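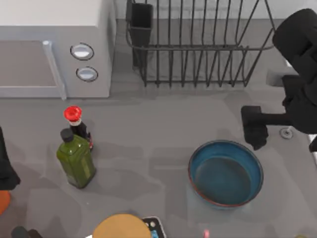
Payment networks for connected appliances have been promised for a long time, and most trials have ended at the demonstration stage. The difficulty lies in the size of the transactions. A household meter that settles its electricity use every few minutes produces charges well below the cost of a card payment, so the charges must be grouped, netted or recorded on a cheaper ledger. The appliance itself adds a second problem. A microwave oven with two round control knobs and a door handle offers no obvious place to confirm a payment, and any consent has to be given elsewhere, usually on a phone and usually in advance.

Tiko, a ledger company based in Barcombe, takes the netting route. Its system keeps a running balance between the household and the supplier, signed by both sides, and writes only the closing figure to a shared ledger. In its first trial the company connected 400 homes and closed balances once a week, on Sunday, giving 52 ledger entries per home over the year. Each intermediate update is held by the two parties and can be produced if the closing figure is disputed.

The arrangement depends on both parties keeping their records. If a home hub fails and is replaced, the household has only the supplier's copy to rely on. Tiko's answer is a third record held by an independent keeper, Miritz, which stores encrypted updates and cannot read them. Storage is charged to the supplier. Smaller suppliers have objected to the fee, and the company has yet to publish a tariff for firms with fewer than 100 customers.

Lu, a rival design, does away with running balances. Devices are given a prepaid allowance and stop drawing on the paid service when it is spent. The accounting is simpler and disputes are rarer, but money sits idle in each device, and refunds on disposal take nearly 3 weeks.

Neither design settles the question of liability. Where a faulty device authorises charges its owner did not expect, existing contracts place the loss with the account holder. Tiko's terms cap that loss at one weekly balance. Lu's terms limit it to the allowance loaded on the device. A revised set of terms from both companies is due in August.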